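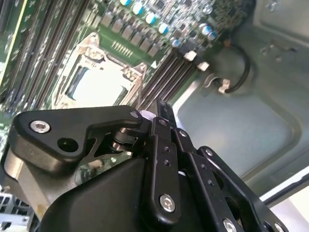
Marnberg, im März

Projektbericht: Ausgemusterte Rechner zerlegen und Teile erfassen

Für unser Semesterprojekt haben wir uns mit alten Desktop-Rechnern beschäftigt, die im Gebrauchtlager in Hustby stehen und dort nach Gewicht an einen Verwerter gehen. Die Frage war, welche Bauteile sich vorher so ausbauen lassen, dass man sie wieder einsetzen kann, und wie man sie ordentlich dokumentiert. Das Lager gibt an, dass dort 3.000 Geräte im Jahr durchlaufen. Wir haben davon 13 Tower bekommen. Betreut wurde die Arbeit von Pentti Kettunen, die Teileliste hat Angus Leckie geführt.

Vorgehen

Der Tower wird auf die Seite gelegt, die Seitenwand kommt ab, und man arbeitet von oben. Am Anfang haben wir zwei Geräte stehend zerlegt, das hat länger gedauert und uns eine Schraube im Netzteil gekostet. Danach lagen alle Rechner.

Der Prozessor ist das wertvollste Teil und zugleich das empfindlichste. Bei unseren Geräten sitzt er unter einem Metallrahmen, der mit einem Hebel gespannt wird. Man löst den Hebel, klappt den Rahmen hoch und hebt den Prozessor gerade nach oben heraus.
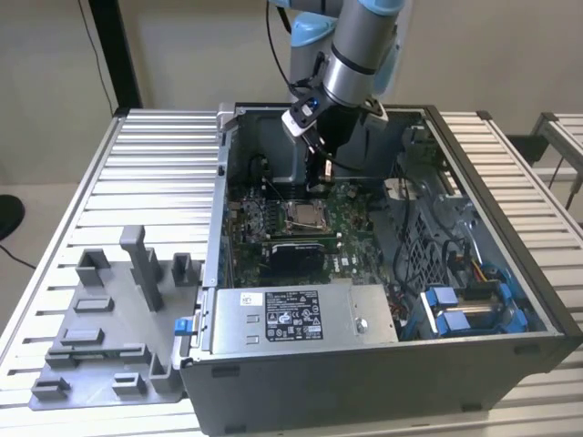 Wichtig ist, dabei nicht zu kippen, weil sonst Kontakte im Sockel verbiegen können. Zwei Sockel haben wir auf diese Weise beschädigt, beide in der ersten Woche. Wärmeleitpaste wurde mit Isopropanol entfernt, danach kam der Prozessor in eine antistatische Schale. Die Arbeitsspeicher haben wir einzeln beschriftet und in Tüten verpackt.

Für die Erfassung haben wir das Tabellenprogramm Cimar benutzt, das an der Schule schon vorhanden war. Jedes Teil bekommt eine Zeile mit Gerätenummer, Bezeichnung und Zustand. Netzteile haben wir nicht geöffnet – das war von Anfang an so abgesprochen.
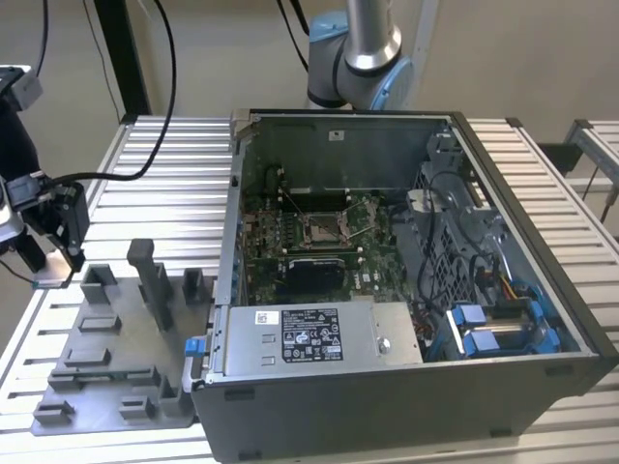 Die Erfassung hat mehr Zeit gebraucht als der Ausbau. Bezeichnungen stehen je nach Hersteller an anderen Stellen, und manche Aufkleber waren kaum zu lesen. Bei den Netzteilen war es einfach: Das Typenschild liegt bei geöffnetem Gehäuse oben, man kann es ablesen, ohne etwas auszubauen. Beim Mainboard hilft oft der Aufdruck auf der Platine, auf einem stand schwach lesbar Dell neben dem schwarzen Kühlkörper. Wo wir gar nichts fanden, steht in der Liste »unbekannt«.

Ergebnis

Insgesamt umfasst die Liste 350 Einträge, Schrauben und Kabelbinder nicht mitgerechnet. Die Firma Lim hat die Prozessoren und Speicher übernommen und dafür 400 Euro gezahlt. Das Geld geht in neues Werkzeug, vor allem in Schraubendreher mit längerem Schaft. Die Gehäuse gingen zurück nach Hustby. Offen ist noch die Prüfung der Festplatten, sie liegen beschriftet im Schrank und werden von der nächsten Gruppe gelöscht und getestet.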